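Chair assembly moves to the robot cell at Workevholm
27/04/2021

The two-arm cell is now part of the regular day at the Wamamville shop. It takes over the holding and leg fitting on the white plastic chairs, a job that has been done by hand since the Bresta line opened. Abundio Cuevas runs the cell, and Yae Kaneko looks after the programs.

For the five people on the assembly bench, the main change is less bending and gripping. Fitting legs by hand was the job most often named in last year's survey of sore wrists and shoulders. Bench staff now load the seats, lay out the legs and check each joint before a chair goes to packing. One arm steadies the seat and the other works at the leg.
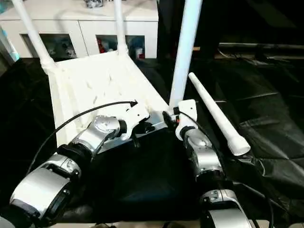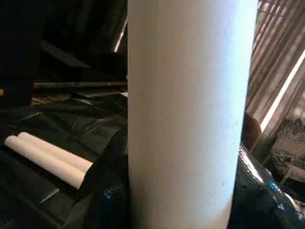

Black sheeting covers the work surface in both views.

What changes for the bench

No jobs are being cut. Hours and pay grades stay as they are, and anyone who moves to the cell keeps their current shift. Training takes 3 half days and is open to all bench staff, including part-timers. Sign up with Abundio.

The order from Nkosi is for 4,000 chairs. Part of it will still be built by hand, so the old bench stays in place until September. Stools will go on being built there after that.

Please report any leg that does not seat fully, even if you can push it home yourself. Yae needs those reports to adjust the program. The forms are at the end of the bench, and she will go over them with each shift for the next 90 days.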